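Contributors wanted: comics, novels and pop culture

Katene is a small review site covering comics, tie-in novels and the odd bit of politics when it wanders into the story. We need 2 new writers from June.

We have read plenty of ads promising "exposure", and we don't believe them either. The pay is modest and it arrives after the piece runs - usually the same month.

What we want

Reviews of 500 to 900 words that say whether the book is any good. A press release with the adjectives shuffled is no use to us. If the latest "epic event that changes everything" changes nothing, say so, and show us the page.

Fans are welcome. Fans who have never disliked an issue of their favourite series will probably struggle here.

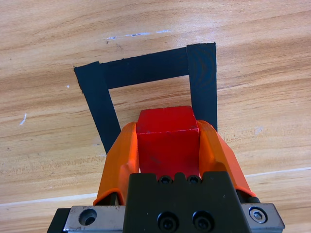
What you'd be doing

- One review a fortnight, filed by Wednesday
- A short column now and then, if you have an argument worth the space
- Answering edits without a week of silence

We don't ask for a degree or a big following. We doubt either tells us much.

How to apply

Use the contact form. Send one finished review and the names of 6 titles you'd defend or demolish. No unpaid trial pieces. Anything that reads like it came off a colour brochure goes straight in the bin.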